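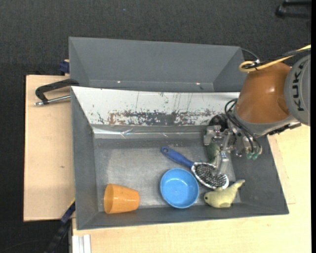
Student Teaching Laboratory Building, Start-of-Term Safety Inspection
Checklist with inspector comments, October
Building: Kuzmenko Hall, Sakitach College
Inspected by: Thu Diệp, Environmental Health and Safety
Accompanied by: Angelica Bañez, Laboratory Coordinator, Sciences
Rooms covered: 104, 106, 110, 112 (prep), 201, 203, second floor corridor, chemical store

Ratings used: S = satisfactory. C = correction needed, room may stay in use. X = out of service until corrected. N/A = not applicable. Items rated C are due back to EHS within 30 days unless a shorter period is given in the comment. Ratings apply to the conditions found at the time of the walk-through.

Section 1. Exits and access

1.1 Exit doors open fully and are not locked against egress: S
Comment: Room 203 east door closes slowly. Closer needs adjustment but latches.

1.2 Aisles clear to 36 inches or more: C
Comment: Room 106, rear aisle reduced to 28 inches by two stacked stool carts. Carts to go back to the alcove outside 110 after each section. Same finding as last spring.

1.3 Exit signs lit, emergency lights pass button test: C
Comment: Corridor unit by the north stair did not come on. All other units held for the full test. Work order submitted by A. Bañez during the inspection.

1.4 Posted occupancy matches section enrollment: C
Comment: Room 201 is posted for 46. The registrar's room list shows a higher cap for the Saturday general biology section. The posted number governs. Scheduling to correct the cap before the add period closes.

1.5 Evacuation map posted and current: S
Comment: Map in 104 has faded but can be read.

Section 2. Eyewash stations and showers

2.1 Weekly eyewash flush logged: C
Comment: Logs complete for 104, 106 and 110. Room 203 log has no entries after the second week of term. Teaching assistants for that room stated that they believed facilities did the flush. Responsibility rests with the room's lead TA. Reminder to be added to the TA handbook.

2.2 Eyewash activates in one second or less and stays on hands-free: S

2.3 Water temperature tepid, measured at the outlet: S
Comment: 80 degrees F at 106 after three minutes. Within range. No other station was measured on this visit.

2.4 Safety shower pull handle reachable, area below clear: X (Room 110 only)
Comment: Handle rod in 110 is bent and catches on the ceiling tile. Shower does not reliably open on the first pull. No work with corrosives in 110 until repaired. Sections using acid titration are moved to 104.

2.5 Annual shower flow test tag in date: S

Section 3. Fume hoods

3.1 Face velocity certification in date: S
Comment: All hoods certified over the summer. Stickers present.

3.2 Sash moves freely and holds position: C
Comment: Hood 2 in room 112 drifts down when set at working height. Counterweight cable to be checked. Usable with the sash at the lower stop.

3.3 Airflow monitor working, alarm not muted: C
Comment: Monitor on the left hood in 201 had been muted. Alarm restored at time of inspection and did not sound again. Do not mute monitors. Report nuisance alarms to EHS.

3.4 Hood not used for storage: C
Comment: Waste bottles and a drying rack kept in the right hood in 201. Rack blocks the lower baffle slot. Remove.

Section 4. Chemical storage and labeling

4.1 Inventory matches shelf contents: C
Comment: The Tratico inventory listing shows 763 containers for the building. Spot check of one flammables cabinet and one acid cabinet found two bottles on the shelf with no record and one record with no bottle. Full reconciliation requested before winter break. A. Bañez notes that student worker hours for this were cut from the department request and asks that the finding be copied to the associate dean. Copied.

4.2 Incompatible materials separated: S
Comment: Nitric acid now in its own secondary containment, as asked for in the spring report.

4.3 Secondary containers labeled with full chemical name and hazard: C
Comment: Squeeze bottles in 106 labeled "EtOH" and "DI" in marker. Full names required. Preprinted labels are in the prep room, second drawer.

4.4 Peroxide formers dated on receipt and on opening: C
Comment: One diethyl ether can with receipt date only. Opening date to be confirmed from the section log. If it cannot be confirmed, hand over for disposal. Do not open the can to test it.

4.5 Flammables cabinet self-closing and closed: S

4.6 Safety data sheets available to students during class: S
Comment: Access is through the Zonder terminal in each room. Terminal in 203 needed a restart. A printed binder for the chemicals in the current lab manual should be kept as a backup. Binder seen in 104 and 106 only.

Section 5. Waste

5.1 Waste containers closed when not being filled: C
Comment: Open funnel left in the halogenated waste bottle, 112.

5.2 Waste tags complete, with start date: S

5.3 Broken glass boxes below the fill line: C
Comment: Box in 110 overfull. Tape and replace the same day.

5.4 Sharps containers mounted and below three-quarters: S

Section 6. Electrical, gas and equipment

6.1 No extension cords in permanent use: C
Comment: Cord feeding the incubator in 203 runs under the bench mat. Request an outlet. Incubator to be moved to the window wall in the meantime.

6.2 GFCI outlets within six feet of sinks trip on test: S

6.3 Gas shutoff labeled and reachable: S
Comment: Key for the 104 valve box now hangs on the hook by the instructor's bench. Instructors should be shown where it is at the first meeting of each section.

6.4 Compressed gas cylinders secured at two heights: C
Comment: Nitrogen cylinder in 112 secured at the top only.

6.5 Centrifuge rotor inspection logged: N/A
Comment: Unit is away for service.

Section 7. Training and student conduct

7.1 Signed safety agreement on file for each enrolled student: C
Comment: Files complete for chemistry. Biology had late-add students with no form on file. These students may attend lecture but not lab until the form is signed.

7.2 TA safety training completed before first teaching day: C
Comment: One graduate assistant in physics missed the August session and has been teaching. Make-up session to be completed this week. Department to confirm in writing.

7.3 Eye protection worn during observed work: S
Comment: One section observed in 106. Goggles were worn by students and instructor. Spare goggles at the door should be wiped down between sections, and the wipes dispenser was out.

7.4 Food and drink excluded: C
Comment: Coffee cup on the instructor's bench, 201. The rule applies to instructors.

7.5 Accident and near-miss forms available: S
Comment: Current version on the door rack. Discard the older yellow forms.

Follow-up

Item 2.4 must be closed by EHS in person before room 110 returns to normal use. Items 1.3, 5.3, 6.4 and 7.2 are due in five working days. For all other C items, send a short note with the item number, room and the date corrected. Photographs are accepted for 1.2, 3.4, 4.3 and 6.1.

Coordinator's response (A. Bañez): Findings accepted except 1.2, where the alcove outside 110 is already used by facilities for floor equipment during the day. Request that EHS and facilities agree on a location for the carts. Drying rack removed from the hood in 201 and cylinder in 112 rechained before the end of the day.

EHS reply (T. Diệp): Noted on 1.2. Rating stays at C. Carts may be kept in 112 against the west wall until a location is settled, provided the hood approach stays clear.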